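Jun 10, 2022
by Zainab Tamuno

Section 4. Getting the wrist view running in Jivar

OK, so by now you've got Jivar installed and the Jivdale handover world loads without a wall of red text. If it doesn't, go back to section 3 and redo the path setup, I'll wait. This part is my favorite, because you finally get to look out from the wrist and see what your policy is going to see (it's a lot less than you'd think!).

I wrote these steps on a plain desktop with one graphics card. Chibuzor Danladi ran through them on his laptop and got the same results, only slower.

4.1 Start the wrist camera

1. Open the world and leave it paused. Please leave it paused. I always forget, and then the person model is halfway through its motion before I've touched a single setting.

2. In the sensor panel, turn on "wrist_rgb" and turn off everything else. You can bring the overhead view back later.

3. Set the episode length to 200 steps. The default is 3,660, left over from the long runs Hauwa Bassey did in February, and you do not want to sit through that just to check a camera.

4. Open the gripper all the way with the slider. Both fingers should show up in the lower half of the view with a clear gap between them. If you only get one finger, your camera mount is loading the old offset file, so delete the cached copy and reload.

5. Press play and let the handover motion run. Pause it when the hand comes into view. 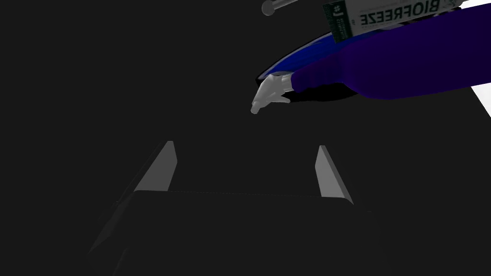
6. With the world still paused, open the perception tab and click "Query once." You get one pass of the hand detector and one pass of the object detector, and the results print in the log pane. I like doing this by hand a bunch of times before I let it run live, just to get a feel for how the scores jump around.

Note: the world is lit pretty dimly by default. That's how the training runs were set up, so if you crank up the lights to make things nicer to look at, remember to put them back before you record. Yetunde Yusuf lost a whole afternoon to this one and asked me to put it in the guide in large letters. I don't have large letters, so please just read it twice.

Note: printing on boxes can come out flipped or upside down depending on how the box landed and how its texture was wrapped. The object detector goes by shape and depth here, so don't spend your evening fixing labels. If you plan to swap in a detector that reads text, that's another story, and you'll want to check your textures first.

4.2 Set the hand keep-out

This is the bit of planning code that stops the fingers from closing when a hand is too near. It's simple, and I'm fond of it.

1. Open planner.cfg and find "hand_margin". The number is in millimeters. Mine is 38.

2. Set "on_violation" to "hold". The other choice is "retreat", which backs the arm out along the path it came in on. Retreat is fun to watch, but it makes the logs a pain to read while you're still learning them.

3. Set "lost_hand_frames" to 6. The planner will keep believing in the last known hand position for that many frames after the detector stops reporting it. Go lower and a single missed detection lets the fingers close early. Go a lot higher and the arm hangs around being polite to a hand that left ages ago.

4. Save, then click "Reload planner". A plain save won't do it! The planner reads its file once at startup and never looks again unless you tell it to.

Caution: these numbers are for the simulator. Don't copy them onto a real arm and put your fingers in there. The Drorkport lab has its own rules for hardware and its own settings, and you need to go through Edileuza Andrade before any of this leaves your desktop.

4.3 Check what happens with nothing in view

I skipped this check for way too long. A policy that behaves well with a hand and a pile of stuff in front of it can do very silly things when it's staring into the dark, and wrist cameras end up staring into the dark a lot.

1. Pause the world and switch the arm to manual.

2. Tilt the wrist up until there's only background past the fingertips. Keep the gripper open.

3. Click "Query once" again and look at the log.
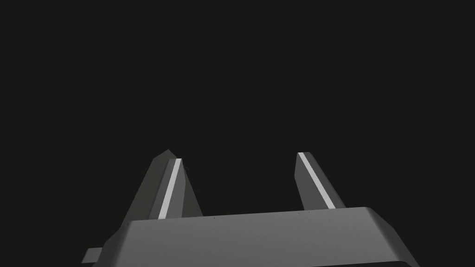 4. You want both detectors to come back with an empty list. If the object detector reports something, look at where the box sits. Nine times out of ten it has landed on one of the fingers, and your self-mask is off or out of date. Run "rebuild_mask" from the tools menu with the gripper fully open, then again with it fully closed, and try the query again.

5. Switch back to auto and press play. The planner should go into "search" and move the wrist slowly until it picks something up. If it goes straight to "grasp" instead, stop the run and check that your object score cutoff isn't set to zero (mine was, the first time, and I was very confused).

Note: the self-mask belongs to one gripper model. If you switch over to the Bhuiyan fingers, rebuild it, even if they look close enough on screen.

Save your settings under a new name before you go on to section 5. The recorder loads the last named profile, and it'll happily grab the default one if you haven't made your own.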